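Carys Griffiths picked up on the second ring and asked if I minded her eating while we talked. I didn't – I had a sandwich going myself.

She runs Fetley, a repair shop where people bring in their dead toasters and wobbly chairs and fix them with a little help. It opened in September with 29 members and now has 100.

"I thought we'd get retired guys," she told me. "We got teenagers! They want to take everything apart." 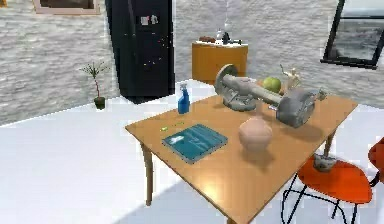
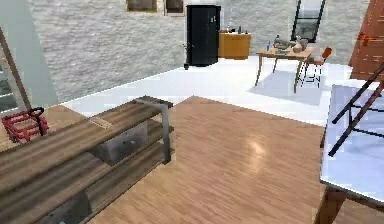
A wooden table and a workbench, both rendered on a computer.

I asked what the hardest repair has been so far. She groaned. "Zippers. Give me a lawnmower any day."

Members pay what they can, and the rent gets covered by a monthly sale of fixed-up stuff (I've already got my eye on a lamp). The last one brought in $268, mostly from radios.

So would she open a second shop? There was a long pause, and some chewing. "Ask me when I've had a vacation," she said. Then she had to go – a man had just walked in carrying an accordion.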